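What the vacancy figures don't say about Wekasdale

The regional jobs bulletin came out this morning and I read it over toast, as I do, because I am that sort of company at breakfast. Vacancies are up again. Wages are up a bit too, if you leave out the people whose wages aren't.

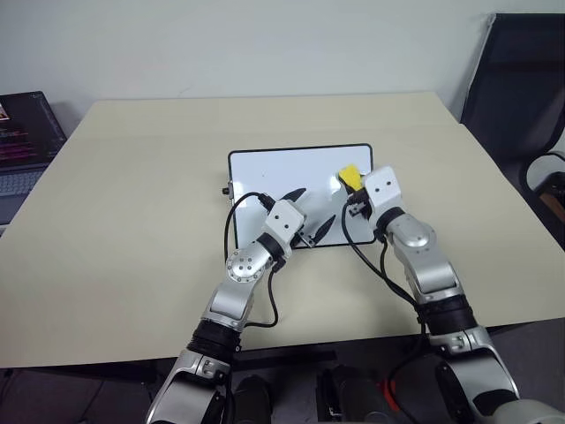 My trouble with the bulletin is that it counts adverts. An advert costs very little to put up and even less to forget about. Holroyd has had the same one running for a "dynamic stock co-ordinator" since February, and I know two people who applied and heard nothing, not even the automatic email thanking them for their interest in the Holroyd journey. As far as the bulletin is concerned, that's a vacancy, and a healthy sign.

Then there's Tultwood, which is supposed to bring 1,000 jobs to the old railway land. I went to the evening meeting about it. The 1,000 turned out to include the builders, who will go home when it's built, and something called "induced employment", meaning the person who sells the builders their bacon rolls. I asked how many permanent full-time posts there would be once the doors opened. The man with the slides said he'd come back to me. I gave him my email address and spelled it out slowly.

Borghild Nyberg, who used to do payroll at Esten and has seen more contracts than most solicitors, reckons the number to watch is hours. Plenty of people in Wekasdale are in work. They're in work for 15 hours a week, spread over 6 days, with the rota sent out the night before. Try getting a mortgage on that, or a dentist's appointment. They count as employed all the same, and the chart goes up.

I don't want to be a misery about it. Esten has taken on apprentices again after a long gap, on proper terms, and the bus now runs late enough to get the back shift home. Both of those matter more to me than a decimal point. Neither was in the bulletin.

Still no email from the man with the slides. I've checked the junk folder.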